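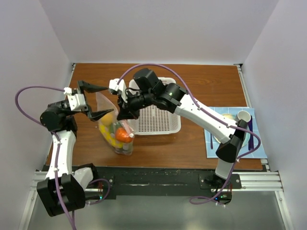
Geltirano Pantry Swap - Frequently Asked Questions

What is the pantry swap?
A get-together for people who love setting a good table and keeping a tidy kitchen! You bring the baskets, placemats, jars and linens you no longer use, and you go home with something that suits you better. It runs twice a year, and the next one is in December.

Where is it held?
In the long room at Stadach Hall, through the side door. Parking is behind the Pudell bakery, and the bread there is well worth a stop on your way in.

What can I bring?
Placemats, napkins, trays, plastic or wicker baskets, storage tins, serving bowls - anything that lives on or near a table. Please give it a wash first. Sets are very welcome, even if one piece has gone missing (four placemats out of six will make somebody very happy).

Is there anything you don't take?
No knives, no electrical items and no opened food. Chipped glass has to stay home too.

How should I pack my things?
Clear plastic bags work best for small items, so people can see what they're getting without opening them. Baskets can come as they are. Put the smaller bags inside if they fit, and lay placemats flat at the bottom so the corners don't curl.

How many items can I bring?
Up to 15 per household. We had more than 200 pieces last time and the tables were wonderfully full!

Do I get a ticket for each item?
Yes, one for one. A set counts as a single item. Tickets don't expire, so hang on to any you have left over.

My white basket has turned gray. Any tips?
We love this question! Warm water, a squirt of dish soap and a spoonful of baking soda, then an old toothbrush for the corners. Rinse well and let it dry upside down.

And placemats that won't lie flat?
Fabric ones usually need a damp cloth and a warm iron. For vinyl, try leaving them under a stack of heavy books overnight - skip the iron!

Can kids come along?
Of course. Under 16s need an adult with them, and they can have tickets of their own.

What happens to the leftovers?
They go to the Mac Carthaigh thrift store, which picks up the same evening.

Page last updated 14 April 2021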